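Two bins are enough

I have read a lot of advice about sorting small household things, and most of it asks for too many containers. There is a box for cables, a box for batteries, a box for gifts and another for whatever is left. I think two bins side by side will do the job for most people, with soft things in one and boxed or electrical things in the other.
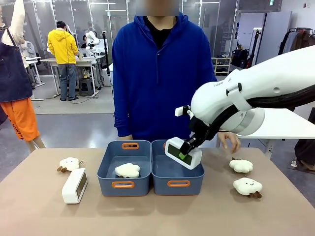

Opinion: Home and Storage

The cloud on the left and the clock on the right show how little thought the rule needs. A plush toy can be squashed and a clock can't, and when they share a bin the clock ends up at the bottom.

I came to this view after moving to Drirnbridge in September with 400 labels and a plan for using them. I used nine. The rest are still in a drawer, and I could not tell you which drawer. 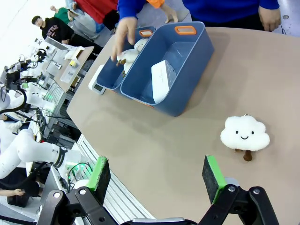 Photo: Plirnard

People object that open bins look untidy. They do, a bit. A smiling cloud left on the table looks untidy too, and it is easier to drop it into an open bin than to find the right lid. I would also choose bins with proper handles. The orange ones on these blue bins are easy to spot, and I like that more than I expected to.

The harder question is what to do with packaging. I used to throw boxes out at once. Now I keep them for anything with a plug, and stand them upright so the printed side can be read.

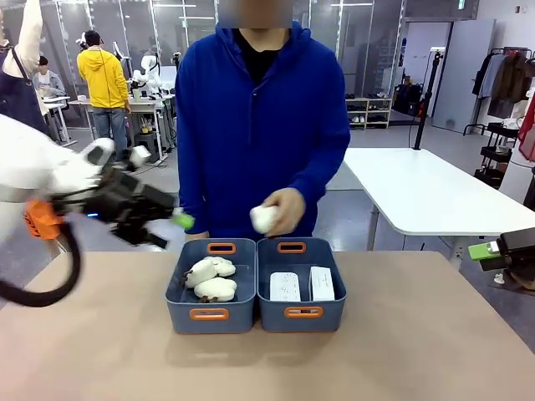
Plush on the left, boxes on the right.

If a bin fills up, take something out before buying a third. I have broken this rule once, for Christmas lights, and I would do it again.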